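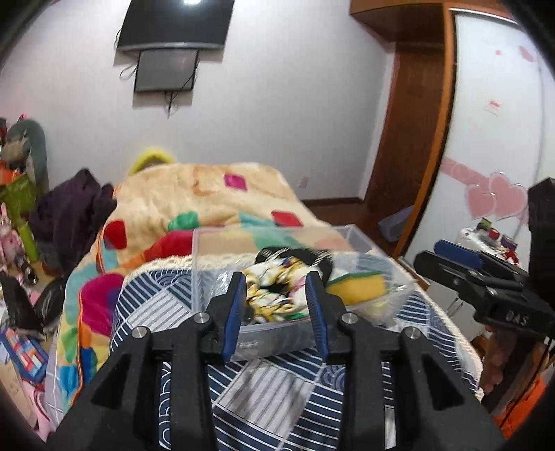

Flolladthorpe kommt im Juli mit Koop-Modus zurück

18. März 2019 - Schöne Nachricht für alle, die vor zwei Jahren ihren Leuchtturm verloren haben: Das Inselspiel Flolladthorpe bekommt einen Koop-Modus für bis zu 4 Personen. Das Studio Woka hat den Termin am Vormittag im eigenen Forum bestätigt, im Juli soll es losgehen, zunächst auf dem PC.

Wer das Spiel nicht kennt: Man erbt eine verregnete Insel, repariert Boote, zieht Rüben und hält das Leuchtfeuer am Brennen. Das war allein schon wunderbar, aber zu viert dürfte es noch viel mehr Spaß machen! Jede Mitspielerin bekommt eine eigene Hütte am Hafen, die Vorräte liegen in einem gemeinsamen Lager. »Wir wollten, dass man sich um das Brennholz streiten kann und sich danach wieder verträgt«, schreibt Projektleiterin Simin Bakhtiari.

Technisch steckt dahinter ein neuer Netzcode, an dem Innes Hepburn fast allein gearbeitet hat. Spielstände aus der alten Fassung lassen sich übernehmen, auch die mit den riesigen Schafherden. Neu ist außerdem die Nachbarinsel Grirkby mit einem Moor, einer stillgelegten Werft und einigen Liedern von Shirin Mirzaei, deren Titelmusik vielen noch im Ohr sein dürfte. 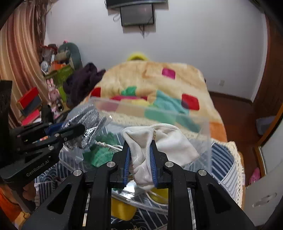
Testphase für 360 Haushalte

Vor dem Start gibt es eine geschlossene Testphase. Woka vergibt dafür 360 Plätze, und zwar pro Haushalt - wer ausgewählt wird, darf die Mitspieler also gleich mitbringen. Eine Runde im Test ist auf 30 Minuten begrenzt, danach wird der Server zurückgesetzt. Anmelden kann man sich über das Forum, ein bestehendes Konto genügt.

Besitzer des Grundspiels erhalten den Modus kostenlos. Die Konsolenfassung übernimmt wieder der Partner Hassanpour, einen Termin nennt das Studio dafür noch nicht. Firouzeh Shirazi vom Support bittet darum, alte Spielstände vor der Übernahme zu sichern.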